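2015-02-02 | By the Avside Press Desk
Print this page | E-mail this page

Avside opens its winter home safety evenings in Inskip this February, and we would dearly love to see you there – bring the family, bring a neighbor, and bring your questions about heaters, cords and old fuses.

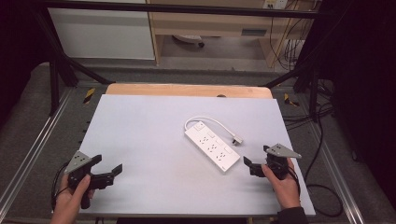
Last winter 340 households came along, and we have printed 1000 free checklists for this year. Orko is kindly providing the soup, as it has from the very start. 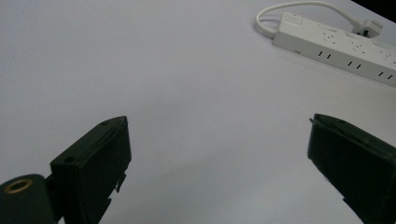 A pale tabletop, with two dark gripper fingers.

Seats are free, but please do book early.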